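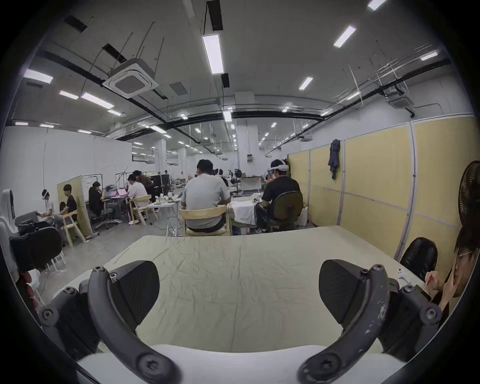 Côté table, nappe beige, stylo en main.

Cahier d'atelier — satisfaction téléphones, enquête Niva
8 décembre 2021

Les réponses de la deuxième vague sont arrivées ce matin ! 1600 questionnaires complets, pas un de moins que la cible, et le fichier s'est ouvert du premier coup, ce qui change de juillet où j'avais passé la matinée à recoller des accents cassés. Je note tout dans l'ordre où je l'ai fait, tant pis si ça part dans tous les sens.

Rappel pour ceux qui reprennent le cahier en cours de route : on demande aux gens ce qu'ils pensent de leur téléphone après une période d'usage réel, donc pas au sortir de la boîte. Trois modèles suivis, le Niva, le Gusitz et le Bhutto. Le questionnaire est le même pour les trois, l'ordre des blocs est tiré au hasard, et la question de satisfaction générale vient en tête pour qu'elle ne soit pas contaminée par les questions sur la batterie (on s'était fait avoir à la première vague, les notes générales plongeaient dès que le bloc batterie passait devant).

Nettoyage. J'ai sorti 178 fiches dans un onglet à part. Dedans il y a les réponses en ligne droite (la même note du début à la fin), les gens qui déclarent un modèle et en décrivent un autre, et quelques-uns qui ont répondu à tout le questionnaire en moins de temps qu'il n'en faut pour lire la page d'accueil. Je ne supprime rien, je mets un drapeau dans la colonne « tri » et le script les ignore. Si quelqu'un veut vérifier mon jugement, il suffit d'enlever le filtre. J'ai hésité sur les lignes droites à la note maximale : il existe des gens parfaitement contents ! Je les ai gardés quand le champ libre contenait une vraie phrase.

Premier passage des moyennes, et là, belle surprise. Le Gusitz passe devant le Niva, de 2 points. En juillet c'était l'inverse et on pensait tous que l'écart allait se creuser. J'ai refait tourner le calcul avec et sans les fiches marquées, l'ordre ne bouge pas. J'ai refait aussi en pondérant par tranche d'âge, l'ordre ne bouge toujours pas. Le Bhutto reste derrière, mais il remonte, et ses propriétaires sont les plus bavards dans les champs libres, c'est un plaisir à lire.

À ne pas oublier tout de même : un écart pareil, sur une seule vague, ça peut rentrer dans l'épaisseur du trait. Faith Mfaume l'a écrit en gros dans la marge de mon brouillon et elle a raison. Je voudrais un intervalle de confiance à côté de chaque moyenne avant de faire circuler le moindre graphique. Le rééchantillonnage est lancé, je colle le tableau à la page suivante dès qu'il sort.

Champs libres. C'est la partie que je préfère. 348 personnes ont écrit quelque chose d'exploitable, bien plus que ce que j'espérais pour une question facultative placée en dernière page. J'ai commencé un codage à la main, sans logiciel, en lisant à voix basse et en collant des étiquettes au fur et à mesure. Étiquettes ouvertes à ce stade :

— autonomie (plainte)
— autonomie (compliment, oui, ça existe)
— photo de nuit
— mises à jour trop fréquentes
— mises à jour trop rares
— prise en main, poids, glisse dans la poche
— service après-vente
— transfert depuis l'ancien téléphone

Le dernier thème m'a pris de court. On n'a pas une seule question fermée là-dessus et pourtant il revient sans arrêt, surtout chez les gens qui ont changé de marque. Certains ont mis toute une soirée à récupérer leurs photos, d'autres racontent qu'ils ont appuyé sur un bouton et sont allés se coucher. J'ai l'impression que cette première soirée colore la note générale pendant des mois. Il faut absolument une question fermée à la vague suivante, je propose : « Le transfert de vos données depuis votre ancien appareil a été… » avec l'échelle habituelle et une case « je n'ai rien transféré ».

Petite chose agaçante : deux étiquettes se mangent l'une l'autre. « Mises à jour trop fréquentes » attrape aussi les gens qui se plaignent des notifications de mise à jour, alors que l'installation elle-même ne les dérange pas. Je crée une sous-étiquette « rappels » et je relis tout le lot. Faith code le même paquet de son côté sans voir mes étiquettes, on compare après. La dernière fois nos désaccords portaient presque tous sur l'ironie. « Super, il chauffe, pratique en hiver » : compliment ou plainte ? Je maintiens plainte.

Outil. J'ai basculé la saisie des étiquettes dans Flundedora et je suis ravi. Les raccourcis clavier tombent bien sous les doigts, on peut mettre plusieurs étiquettes sur une même réponse, et l'export garde l'identifiant de la fiche, donc la jointure avec le fichier principal se fait en une ligne. Un défaut : les guillemets français ressortent en guillemets droits. Pas grave pour le comptage, gênant si on veut citer. Pour les citations, reprendre le texte dans le fichier d'origine et jamais dans l'export.

Essai raté de l'après-midi, je le note pour qu'on ne le refasse pas : j'ai voulu croiser la satisfaction avec l'ancienneté de l'appareil en prenant la date d'achat déclarée. Mauvaise idée, la moitié des gens donnent la date de sortie du modèle, ou l'année toute seule. La courbe fait des marches d'escalier qui ne veulent rien dire. La question sur la durée d'usage (« depuis combien de mois ») est bien plus propre, et avec elle on voit une jolie pente : la note baisse doucement puis se stabilise. Sur le Gusitz la stabilisation arrive plus tôt. J'ai très envie d'y croire, mais attendre les intervalles !

Reste à faire
— coller le tableau du rééchantillonnage
— finir la relecture « rappels »
— comparer les codages avec Faith, garder la trace des désaccords
— renommer la colonne « modele_2 », qui contient en fait l'ancien téléphone et qui m'a fait perdre un bon moment
— rédiger la question transfert et la tester à l'oral sur des collègues qui ne connaissent pas l'enquête
— vérifier que le graphique de juillet et celui-ci ont bien la même échelle verticale

Ajout du soir : le rééchantillonnage est sorti. Les intervalles du Niva et du Gusitz se chevauchent largement, donc on écrira « au coude à coude » et on laissera le classement de côté pour cette vague. Celui du Bhutto est plus large que les deux autres, il a moins de répondants. La pente selon la durée d'usage tient bon sur les trois modèles, et ça, c'est vraiment chouette. Tableau collé au verso.

Cahier d'atelier, enquête satisfaction — Contact : Faith Mfaume — © 2021, tous droits réservés — Haut de page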